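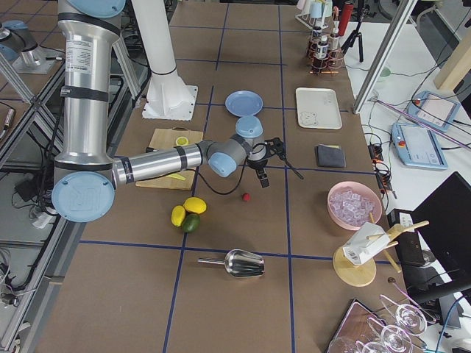
Cutting board on the table, brown paper underneath.

Soup Swap Returns in October

It's that time of year again, when the mornings are dark, the squash is piled up outside every farm stand between here and Trivgate, and at least one person in every hallway has a cold they swear is only allergies. Which means it is time for soup! Our fall Soup Swap is back, and if you have been with us for any length of time you already know the drill, but we have so many new faces this year that it seems only fair to go through it from the beginning.

You make one big pot of soup at home, whatever kind you like and however your grandmother made it (or however the back of the bag told you to make it, we don't judge). You let it cool, you ladle it into quart containers, and you bring those containers to the Alvarado Room by noon. Then everybody picks numbers out of the old coffee can and goes home with a freezer's worth of suppers that somebody else cooked. Last fall we had 35 cooks, and the chicken and wild rice was gone before some of us had our coats off. I'm still a little sore about that one, I'll admit. 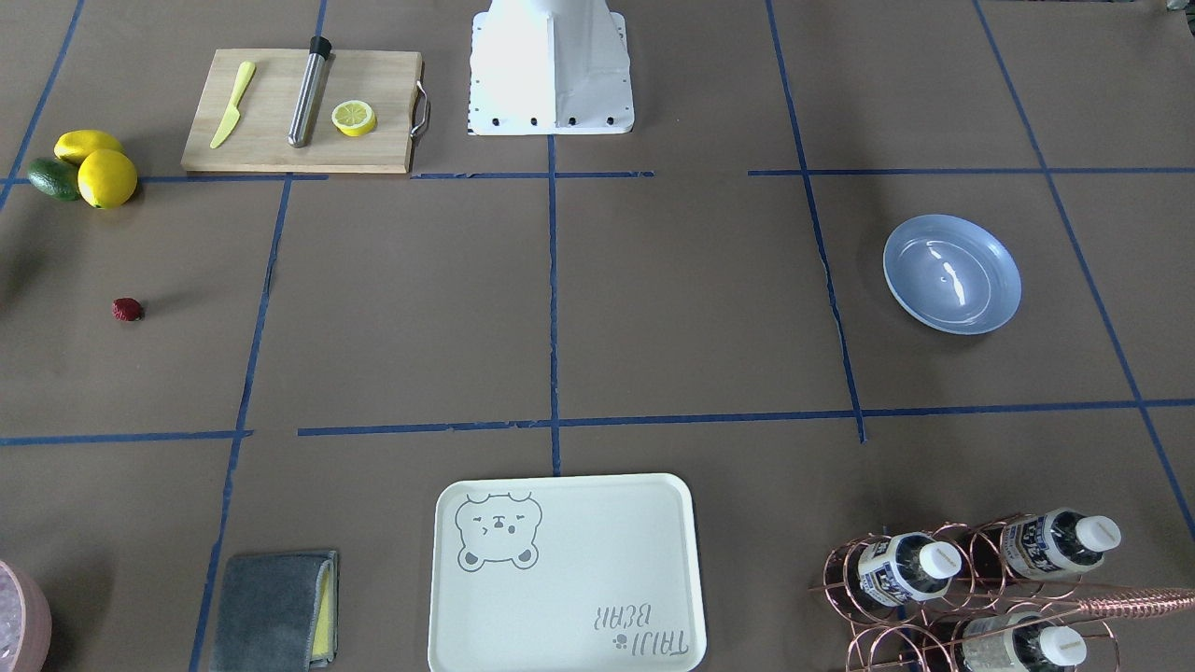
Irkstead Employee Wellness & Social Club

Now, a few things we learned last time around. Please label your containers, lid and side both, because lids wander. Write down what's in it, and if there's dairy, nuts, wheat or shellfish, put that in big letters. Leave a good inch of room at the top so it can freeze without popping open all over somebody's ice cream. And if your soup has noodles in it, do think about packing them in a separate bag, as they drink up the broth overnight and by the time you thaw it you have something closer to a casserole (a perfectly nice casserole, but still).

If you've never made a large batch before, don't let it scare you off. The big stockpots can be borrowed from the supply closet on the Trekell side of the building, and there are 9 of them, so just put your name on the sheet taped inside the door and bring yours back clean. A potful of bean soup is about as cheap and forgiving a thing as you can cook. Soak the beans the night before, start your onions low and slow, and don't add the vinegar or tomatoes until the beans are good and tender or you'll be standing at that stove until bedtime.
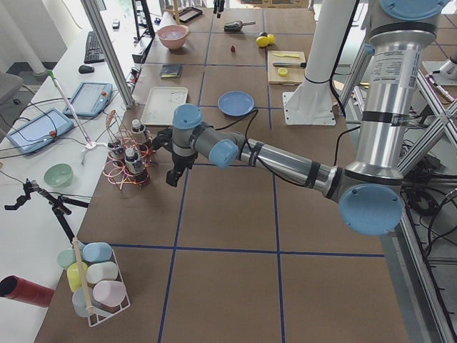
We'll also have bread again, and I know for plenty of you that is the real draw. The bakery in Trivgate is setting aside 20 loaves for us, half sourdough and half that seeded brown one, and there will be butter and a pan of cornbread for anyone who stays to eat lunch with us. Please do stay. It's a nice long table and the company is good, and it gets awfully quiet in here once the weather turns.

Sign-up is on the board outside the Alvarado Room, next to the coat hooks. Bring your own tote or cooler for the trip home, and a copy of your recipe if you're willing to part with it, as we're hoping to put together another little booklet before the holidays.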